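FOR IMMEDIATE RELEASE
Feb 28, 2023

Studska Opens Its Doors in Farkton: A Neighborhood Soup Kitchen Where You Learn to Make the Soup

FARKTON - I've been putting off writing this press release for weeks, mainly from being up to my elbows in onions, but the paint is dry and the stoves are lit, so off we go. Studska, my new soup school and lunch counter, is open on Droritz Street, right across from the bus stop and two doors down from the old shoe repair shop.

I say "soup school" and people give me a look. So let me explain! You come in, you put on an apron, and over the course of a morning you make a big pot of soup from scratch with eight other people. Then you sit down and eat it, and you take a quart home. That makes nine of you at the long counter, and nine is as many as I can squeeze in before somebody gets an elbow in the barley.

I cooked in other people's kitchens for a long time before this (hotels, a hospital, one very hot summer on a ferry) and soup was always the thing I got asked about. People who can roast a turkey without blinking will tell me they buy their broth in a box. Nothing wrong with a box, I've got two in my own pantry right now. But a pot of bones and carrot ends on a low flame makes the whole house smell wonderful, and it's cheap, and I want more people to have that.

What we're cooking

The classes change with the season. Right now it's split pea, beef barley, chicken with dumplings, and a white bean soup with greens that I could eat every day of my life. In spring we'll move over to asparagus, sorrel and a light lemon and rice one. August is all chilled soups, and yes, there will be a cold cucumber class, I've already had people asking for it.

Every class starts with the broth. We do chicken and vegetable side by side so you can taste them as they go along, and we salt late. I'm bossy about the salt, I admit it. After that there's chopping, and I'll show you how to hold the knife if you want showing. Plenty of folks have their own way and still have all their fingers, so I leave them be.

Classes last 3 hours, lunch included. Bring shoes that don't slip and a jar or tub with a tight lid. Aprons, knives and pots are all here.

The lunch counter

Not in the mood to chop? Come at noon anyway. The counter serves two soups a day, one with meat and one without, along with bread from Van Damme, the bakery around the corner. Their dark rye is the one I'd pick, it stands up to dunking. When the pots are empty, that's lunch over, so the early crowd does best. You can eat in or carry it out, and if you bring your own container I'll fill it right up to the rim.

I should say something about the building too, as so many neighbors have stopped by to ask. It was a fabric store for years and years, and the ceiling was so high that all the heat went straight up there and stayed. We brought it down a little, put in proper vents, and kept the wood floor, which creaks by the window and probably always will. The back wall is green. I went through more samples of green than I care to remember, and the one I ended up with was the very first one I had taped up.

The grand opening pot

To celebrate, we made 600 cups of chicken and rice soup and gave them away on the sidewalk. What a day! It was bitter cold and the line went past the bus stop. A lot of you asked for the recipe, so it's printed on cards by the register, scaled down to a family pot. The trick is to cook the rice separately and add it to each bowl, otherwise it drinks up all your broth overnight and you wake up to porridge. 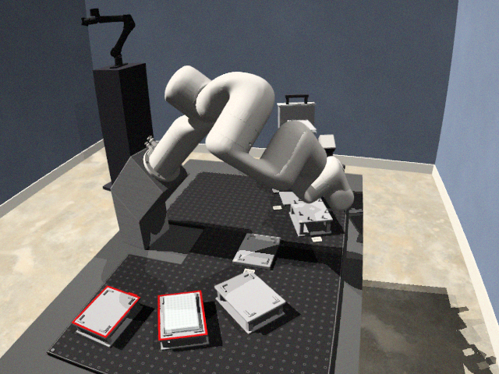 Can I freeze the soup I take home?
Most of them freeze very well for 3 months, but skip it with the potato and cream soups, which turn grainy when they thaw.

Signing up

Sign-up sheets are at the counter, and you can also leave your name and number in the mailbox by the front door if we're closed. Kids are welcome from age 9 with a grown-up alongside. Tell me about allergies when you sign up, please, and not when the celery's already in. Gift cards are ready too, tucked in a little envelope with a bay leaf.

About Studska

Studska is a soup school and lunch counter on Droritz Street in Farkton. It offers small hands-on morning classes and a daily lunch of two homemade soups, with bread by Van Damme.

Press contact: Stop in at the counter after the lunch rush and ask for the owner. I'm happy to talk, and there's usually a bowl left for reporters.

###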